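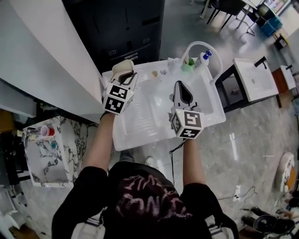

# Equipment plan, sink-wiping set (README)

Data card + shopping notes for the hand-held gripper recordings. Written in a hurry before the March budget round, Geetha wants it in the repo and not in someone's inbox. Last edited 2/21/23.

## What's in the set

659 episodes. Two hand-held grippers, one per hand, marker cube on each. Task: wipe down a sink with a cloth or sponge. Head view plus gripper views. Split is in splits.txt, dont edit by hand.

## What we need to buy

- Spare finger pads, soft black type. Order 16. Lead time from Nasard is slow so order early.
- Marker tags, reprinted on something stiffer. Cheap. Vignesh has the print file.
- Cables. Longer, and floor covers to go with them. Ask Lustis for a price, last quote was 700 for the lot and that was without delivery.
- Sinks: no more for now. Different heights would be nice, see wishlist.

## What we don't need

A second pair of grippers. Mohandas and I disagree on this. His case is that one broken jaw stops all recording for the day. Mine is that spare parts cover most of it for far less money. Left open, Sowmya to decide.

## Space

Allow room to turn with both arms out. Power near the sink. Background changes a lot between episodes, people and furniture are left as they are, so keep that in mind if you crop or mask.
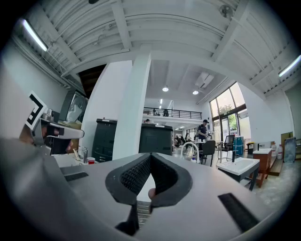

Gripper view, soft pad up close, marker tag on the jaw to the left.

## Known gaps

- 30 episodes have no gripper view, listed in missing.txt
- no costs yet for storage
- pad wear not logged, shoud be

Questions to Valter Söderlund.

12 shares · 3 comments

Related
Lovevport: cable and power checklist
Hjaltadóttir stand, quote and measurements
Finger pad reorder form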